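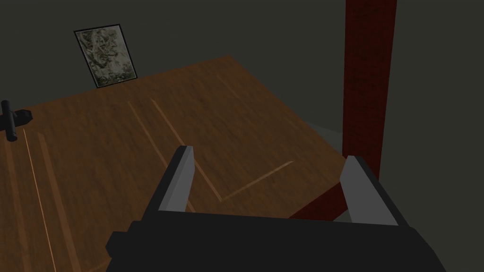
6.3 Fault 171 – jaws stop short of the target

Applies to the Sadgate sim cell, wrist view on. Same steps for the training build and the Morin build.

Fault 171 means the arm quit moving before it got to the grasp pose. Jaws stay open, nothing picked, job timer keeps running. Most cases so far were a bad table offset. Do these in order, dont skip to the reset.

1. Hit Pause. Not Stop – Stop clears the log.

2. Save the log. Last 800 lines is plenty.

3. Open Wrist View. Check both fingers show and the gap between them is clear.

4. Set speed to 40 percent or less.

5. Jog back along the approach line, small moves only. Watch for posts and table legs near the jaws.
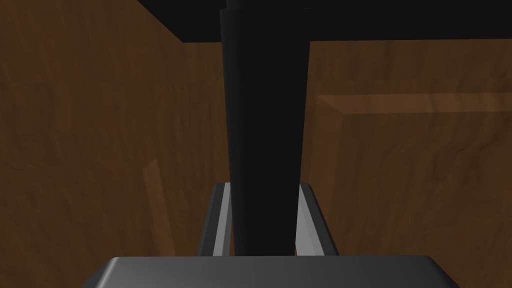 If a post is between the fingers, back straight out. No wrist rotation, no sideways jog. Turning the wrist there drives a finger into the post and you get a second fault on top of the first one.

CAUTION: Never press Close to "test" the jaws with a fixed part between them. The sim lets you do it. The real cell will bend a finger.

6. Once clear, go to Home and reload the table offset. Compare it with the value on the set-up sheet.

7. Clear the fault. Run one empty cycle at the same low speed before going back to normal.

Note: if 171 comes back on the empty cycle, the collison model is probably out of date. Reload it from the Climodmont folder and restart the sim. Takes almost 40 seconds, screen may go blank.

Note: builds from before March show this fault as "reach error". Same thing, same steps.

Still stuck – send the log and the offset value to Isabelle Beaulieu or Jannik Kröger. Leave the cell paused till one of them answers.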